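The Sorting Bench Forum > Home and Household > Cords, Plugs and Chargers
Thread: The great plug drawer cleanout (join in!)

marblecounter
OK, I finally did it. I pulled out the drawer where every adapter, charger cord and power strip in this house goes to retire, and I dumped the whole thing onto the brown tabletop so I could see what I own. I have been putting this off since we moved and I am so glad I started! My plan is keep, give away, recycle, and a small pile for stuff I take traveling. I'd love to hear how everybody else stores theirs, especially the short cords.
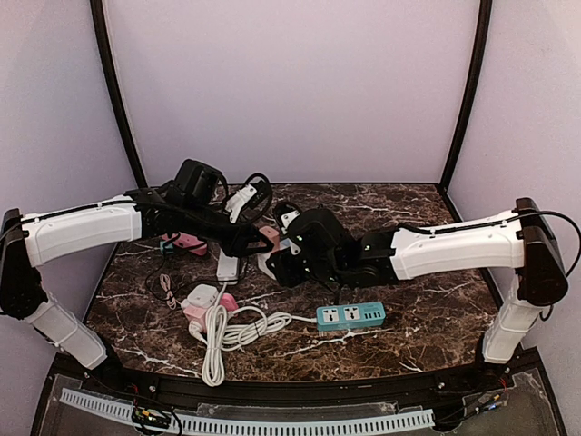 How do you keep short cords from tangling again once they're sorted?
Coil each one loosely, close it with a hook-and-loop strap, and stand the coils upright in a shallow box so you can lift one out without dragging the others along.

oldfusebox
Love a good drawer dump. I did mine in September and found 8 chargers for phones I don't even remember having. My rule is that a cord with no device gets one month in a paper bag in the closet. If I haven't gone looking for it by then, out it goes to the electronics bin at the transfer station.

tinandtwine
One month is way too short! I tossed a charger on that kind of schedule and the hair clippers it belonged to showed up in a suitcase right after. I give everything a year. Cords take up hardly any room if you coil them.

oldfusebox
They take up hardly any room until you have a drawer like the one that started this thread, haha. But fine, a year if you have the closet for it.

pralloveo_fan
Can I put in a word for the Pralloveo boxes? They're flat with movable dividers and I have two of them, one for USB stuff and one for plug adapters. The lids snap on so you can stack them. I labeled the ends with masking tape and my whole family puts things back now, which I never thought I'd live to see.

tinandtwine
I had the Pralloveo ones and the dividers kept popping out on me. I switched to Pisell trays, no lid, and I like them a lot better. You can see everything when you open the drawer.

pralloveo_fan
Huh, mine have stayed put. Maybe push them down until they click? The open trays would drive me nuts with the dust, but to each their own!

marblecounter
Thank you all, this is great. Update: the cords are the easy part. What I keep going back and forth on is the power strips and the chunky things. I have a pink one I'm really fond of, it's such a cheerful color and it takes different kinds of plugs, so it feels like it ought to earn its spot. But it's big next to the little adapters and it won't go in any divided box. 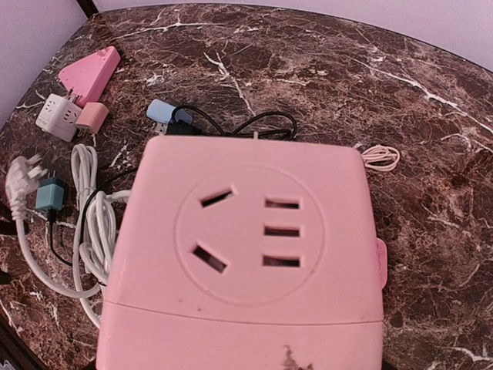 So I'm leaning toward a separate bin for anything bulky, on the closet shelf, and keeping the drawer just for adapters and coiled cords. The travel pile would get its own zip pouch. Does anyone do it that way, or does the bin just turn into drawer number two?

oldfusebox
It turns into drawer number two. Ask me how I know. I hang my strips on hooks inside the closet door, with the cord wrapped in a wide loop on the same hook.

lui_in_the_attic
Before you decide where a strip lives, check it over. Look at the openings, look for cracks or scorch marks, feel whether plugs sit snug, and read the rating on the back. I had an old one marked for up to 600 watts and had been running a space heater on it. Never again. Heaters go straight into the wall.

marblecounter
Good call, I'm going to look over every strip before any of them go back. I hadn't thought about the ratings at all.

tinandtwine
Seconding the check. And I'd wipe everything down while it's out, unplugged of course, with a dry cloth. I'm on team bin, by the way. Mine is a Bornasov crate with the lid left off and it has not turned into a second drawer. You just have to stop adding to it.

oldfusebox
"You just have to stop adding to it" is how I got my first drawer.

pralloveo_fan
Does anybody label both ends of a cord? I started doing that for the ones behind the TV and it's so handy when I need to unplug just one thing.

lui_in_the_attic
Yes, bread bag tags and a marker. They slip right over the thin cords.

marblecounter
Bread bag tags! I'm saving them starting with this loaf. I picked up a couple of hooks for the closet door too, so I'll try that first and go to the bin if it bugs me. Back to the adapters.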